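Plondik Home Forum > Kitchen & Tea > Kettles and teapots

Thread: Round polished metal ones, worth the bother?

mintandmarmalade
28 Apr 2024
Right, I need sensible people. My old plastic kettle is leaking from the window bit and I've got it into my head that I want one of the round, shiny, mirror-finish ones (blame Hilari, I spent far too long on their site last night). I like a plain pale table and something silver sitting on it, and this is exactly the look I'm after: 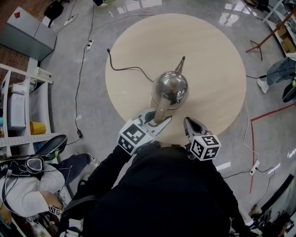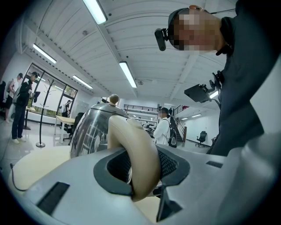 So who's lived with one? Does it drive you mad with fingerprints? And is that handle comfy when it's full? I do love the tan against the chrome.

brickend
Had a polished one for years. You will see every single fingerprint. You'll also see yourself in your dressing gown at six in the morning, very wide and with a tiny head. I went back to brushed steel and haven't looked back.

saucerful
Oh don't listen to brickend! Mine gets a wipe with a dry tea towel when I do the dishes and it looks lovely. It takes less time than the hob. The trick is to do it when it's cooled down and never, ever use the green scourer side of the sponge. Ask me how I know...

tallhouse_2
Is it a kettle or a teapot though? The second picture looks like a teapot to me, with the domed lid and the little knob on top.

mintandmarmalade
Kettle, there's a black power cord running from it in the first one. But I know what you mean, it's got a teapot sort of shape to it, and I think that's why I like it. The knob is a sort of light bronze, which goes nicely with the handle.

tallhouse_2
Fair enough, missed the cord. In that case what I'd want to know is how you fill it. My mum's had a lift-off lid and it spent half its life behind the bread bin.

brickend
Lift-off lids are a pain. Also look at the spout on that, it's slender. Slender spouts pour beautifully into a cup and take an age to fill a hot water bottle or a pan for pasta. If you only make tea, fine. We use ours for everything.

saucerful
I'll give you that one, brickend. I do keep a big ugly kettle in the cupboard for pasta, shhh.

ovenglove_ed
Two kettles!! We've got one socket free in our kitchen and the toaster has it on weekends.

Speaking of sockets, mint, measure your lead before you buy. I got a Rolland one in October, gorgeous thing, and the lead was so short it had to live right up against the wall where you couldn't see it. Whole point gone. And please don't have it in the middle of a table with the cord trailing off the side if you've got little ones about.

mintandmarmalade
No little ones, just a cat who thinks worktops are hers. It'd be on the side by the window, not on the table. Good shout about the lead though, I'll get the tape measure out.

saucerful
Window light will look gorgeous on it. It'll show the limescale drips as well, mind. Where are you, hard water or soft?

mintandmarmalade
Hard. Horribly hard.

brickend
I rest my case.

saucerful
Citric acid, a spoonful, fill it, boil it, leave it half an hour, rinse it twice. I do mine every other week. For the outside, a damp cloth with a dab of white vinegar, then dry straight away so it doesn't streak. No polish anywhere near the spout please.

tallhouse_2
Going back to the handle question, try it in a shop with water in if they'll let you. I've got bad wrists and the round ones feel heavier to tip than the tall jug sort. Could just be me.

ovenglove_ed
Not just you, my wife says the same. She fills ours halfway and boils it twice.

mintandmarmalade
Halfway would do me, it's only me and the cat. OK I'm going to go and have a look at some in person on my day off. Still leaning shiny, sorry brickend.

brickend
Buy a lot of tea towels.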